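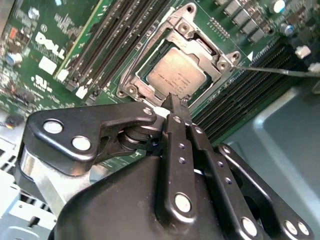
What is in this dataset?
Repair and parts records for used office desktops that came through the Urnell workshop in Valbridge, one row per job, around 2,000 rows in the main file.

Urnell Desktop Repair Log, v2
Last update 13 Sep 2021
Maintained by Quentin Carré

Files
jobs.csv – main table
parts.csv – parts pulled or fitted, joins on job_id
faults.txt – the fault codes, 60 of them, plain list
notes_raw.csv – bench notes as typed, not cleaned

Columns in jobs.csv
job_id – text, keep the leading zeros
intake_week – week number, not a date
maker – as written on the job sheet
form – tower, small, mini, other
fault_in – code the front desk picked
fault_out – code the bench settled on
outcome – fixed, parts, scrap, returned
minutes – bench time, rounded to the nearest 5
bench – A to D

fault_in and fault_out disagree a lot. "No power" at the desk is often a monitor cable or a dead outlet. Use fault_out if you want what was wrong with the thing. Use fault_in if you want what customers say is wrong.

Where it comes from
Paper job sheets up to April, typed up afterwards. Then the Suvach form, straight into the table. Paper rows have source = P, the rest source = S. Handwriting was bad on some of the paper ones – anything we coudn't read is blank, not guessed.

Cleaning
Customer names, phone numbers and serials dropped before export. Maker names lowercased. Duplicate job sheets merged where the job number matched. 107 rows had a bench time longer than a full shift, those are flagged long = 1 and left in. Probably jobs parked overnight and never closed on the sheet. Filter them out before averaging anything.
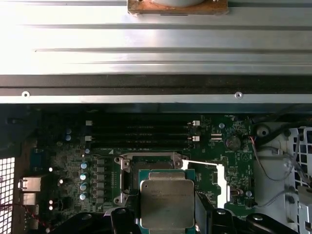
Can the bench times be used to estimate repair costs?
Only loosely, as minutes covers hands-on work and leaves out waiting for parts, testing overnight and anything done at the front desk.

Known problems
– bench C has almost no mini machines, they went to bench A by habit
– "other" in form is a mix, includes all-in-ones
– outcome = parts means broken down for spares, NOT that parts were fitted. Should of been named better. Will not change it now, too many scripts depend on it
– laptops are not in here. If you find one it's a typing error, please report
– parts.csv has no prices. Old prices were in 2 currencies with no marker, so the column went

Loading
Any spreadsheet opens it. UTF-8, comma separated, quotes around notes. If your job numbers look short, your spreadsheet ate the zeros – import that column as text.

Changes in v2
– added the long flag
– fault codes for fans split from the general cooling code
– Kariuki branch rows taken out, they used their own codes and the mapping was never finished. Still in v1 if you need them

License
Free to use and share, credit the Urnell workshop. No warranty.

Contact
Quentin, at the workshop address. Include the job_id and the file name. Replies are slow during intake weeks.

To do
Map the Kariuki codes. Spell check faults.txt. Add a sample script for the join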